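Remora Table Cover, Cream
Sold by Skimudik

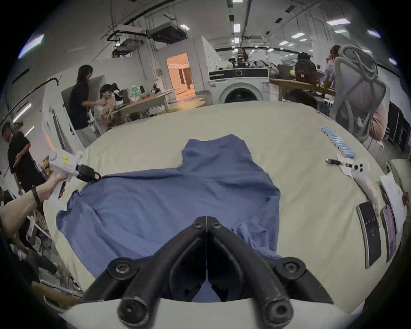 The Remora is a plain cloth cover for large work and folding tables. It gives you a soft, light surface for laying out shirts, smoothing sleeves and folding, and it keeps buttons and zippers from scratching the tabletop. Dark and bright clothes show up well against the cream color, so a stray sock is easy to spot.

Sizes
Small: fits tables that seat up to 8
Large: fits long workroom tables
Custom lengths are cut to order and ship in 10 days.

Care
Machine wash cold with similar colors. Tumble dry low. Do not bleach. Iron on the back while slightly damp. Expect a little shrinkage in the first wash; the cut allows for it.

Fitting
Lay the cover with the hem side down and pull it even at all four corners. For a tighter fit, add the Sekumel corner clips (sold separately, pack of 8). The clips fit tabletops with a square edge. They do not fit rounded edges.

Orders and returns
Unwashed covers can be returned within 14 days. Custom lengths cannot be returned. For workroom and school orders, ask for the Nguyen-Tran fabric card before choosing a color.

Page updated 3/28/19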